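Idbridge two-arm cell, Kenside: progress to end of October

Prepared for Manolance by Kirsty Yeoman

The cell is running again after the finger change. I would hold off calling it fixed. Oakley's service note says the new ribbed fingers are good for 200 hours before they need looking at. We have had 60 out of them, and I have seen no figures behind the claim.
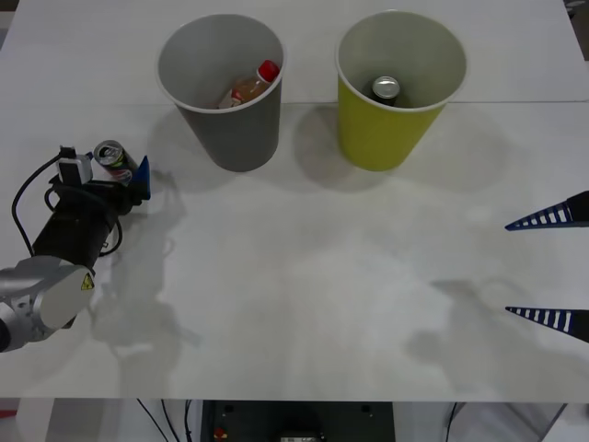
Left arm with a can in the grip, cups at the back of the table.

Both arms were set up again from scratch, open position first, then closing force. The old settings had drifted and no one had written down who changed them. They are now on a sheet kept with the cell.

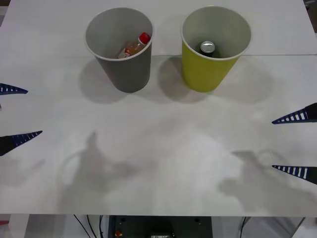 Oakley wants the finger spread checked every morning before the first run. We are doing it, though I doubt it needs to be daily, and it eats into a short day. I propose going to weekly if November shows no movement.

Cans remain the harder item. The supplier's trial of 200 picks used full, sealed ones, which tells us little about opened ones. I have asked for it to be repeated.

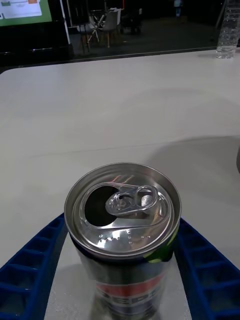

Opened can between the blue fingers, from the wrist camera.

Still outstanding: 2 spare fingers, ordered and not delivered, and a proper tidy of the cables under the table. No further money is requested this quarter.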